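Open day at the new Grirnano stadium, 7/31/23

I'd been waiting for this one since the season ticket email went out in May. Grirnano Field isn't open for games yet, but the club let people in for a walk-through, and I got one of the early slots. If you like stadiums even a little, go to the next one!

Parking first, because everyone asks. Lot C is the only one paved so far, and it's a 12 minute walk to the east gate along a gravel path. Wear real shoes. They gave us hard hats and vests at a trailer with the Lavero logo on it (Lavero is the builder) and split us into groups. Ours had a couple of kids in it and the guide was great with them, even when one kept asking where the goats were going to live. I never did find out what that was about.

We started in the lower bowl, and wow, the seats are close. At the old place you had the track between you and the sideline, and from the corners you were basically watching on the video board. Now the front row is right on top of the bench area. I sat in section 108 for a while and tried to picture a third and long down at that end with the place full. It's going to be LOUD. The roof overhang on the west side covers more rows than the drawings showed, too, and the guide said the angle was changed after the first wind study.

The upper deck is steep. I don't mind heights and I still held on to the rail. The trade is a terrific view, with no posts anywhere, and you can see the whole field from the very last row (yes, I climbed up there, and yes, I regretted it on the way down). Legroom is better than the old upper deck by a mile. Cup holders are still missing in most sections, but the brackets are in.

Then we got the concourse, which might be my favorite part. It's wide and it's open to the field on three sides, so you can stand in line and still follow the game. I missed so many touchdowns at the old place waiting for a pretzel.

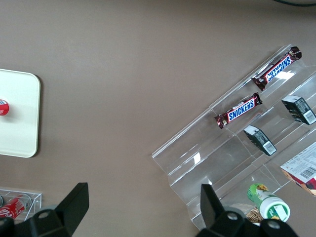
Restrooms are all along the outer wall, with an entrance at one end and an exit at the other so the lines move through. I know, nobody goes on a tour for the restrooms, but if you ever spent halftime in the north tunnel you'll understand why our whole group cheered.

The club level was only half done. Carpet was down, ceiling wasn't. Bonsu has the naming rights up there and it will hold 300 people on game day. It's nice, and I'll never pay for it. I liked the standing area behind the south end zone a lot more. There are 972 standing spots, with rails to lean on, and those tickets will be the cheapest in the building. The fabric canopy over it comes from Vavetent, and the panels were still rolled up on pallets by the service ramp, so no idea yet how much shade you'll get in September.

We finished in the locker room hallway. The home room was locked, which got a groan, but we did walk out through the tunnel and stand on the edge of the field. No grass yet, just sand and drainage pipe. I didn't care one bit. I took far too many pictures of sand.

A few things I'd still like to see fixed. The signs to the ramps are hard to spot coming from the east gate, and two people in our group ended up at a loading dock. The stairs between the 200 level and the upper concourse are narrow, and I'd like to hear how that works when everybody leaves at once. And the bus stop is still on the far side of the highway.

I asked about the old scoreboard clock, and it's in storage, with a spot picked out for it over the north gate. That made my day. The next walk-through hasn't been announced, but the guide said to watch the ticket page, and I'll be signing up again once the grass is in.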